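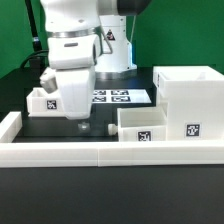 Van Wyk bridge shut to trucks until January

By Waltraud Sperling
Posted Wednesday, 4:40 p.m.

WURAR - Heavy trucks are off the Van Wyk bridge starting tonight. Cars still ok, one lane each way.

County inspectors found cracking in two of the steel hangers on the river side during a routine check this morning. Limit is now 7 tons. School buses will go the long way, by Dreline Road, so figure on later pickups.

Repair bids go out next week. The county has set aside $393,000, mostly from the road fund. Work should wrap in January if the steel shows up on time, the road office said.

More than 200 trucks a day use the crossing, a lot of them headed to the grain elevator at Jirnero. Drivers there were told at lunchtime. Detour signs going up tonite, flaggers at both ends thru the morning rush.

Comments

dalesr: They knew about those hangers last spring. Ask anybody who fishes under there.

PattyM: does 7 tons include the garbage truck?? we are on the far side

h_kroll: Dreline Road floods, good luck to the buses

Recent

Water main break closes two blocks downtown
Library adds Saturday hours
Jirnero elevator extends harvest schedule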